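Tudeck Two-Arm Station: Set-up and Teaching Guide
Section 3. Recording a task by remote control

1. Stand the cans upright on the tabletop, within reach of both arms.
2. Hold the leader handles level and press Link. The arms move slowly to match your hands.
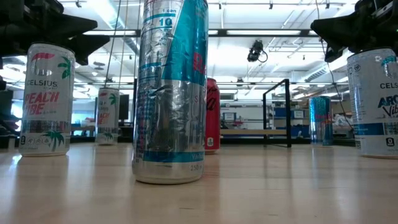
CAUTION: Do not squeeze the triggers until the Link light is steady. A full-force grip can crush a can.

3. Press Record. Pick up one item, place it, and open the gripper fully before you back away. Keep each take under 400 frames.
4. Repeat with the item lying down. Change its angle between takes.

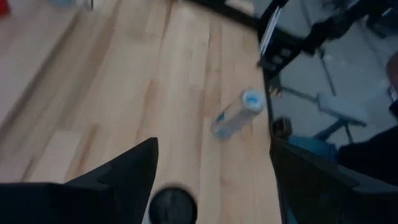
Fig. 3-1. Wrist view, bottle on its side, fingers open.

NOTE: If the item rolls off the table, press Discard. Do not reach in while the arms are linked.

5. Check the overhead view before every take. Both grippers must show.

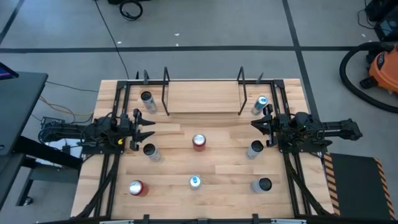

Fig. 3-2. Overhead view with cans on the table and both arms over it.

6. Record 50 good takes, then save the set in Valard.

Print this section | E-mail this section
Tudeck Support | Revised 7th May | Back to top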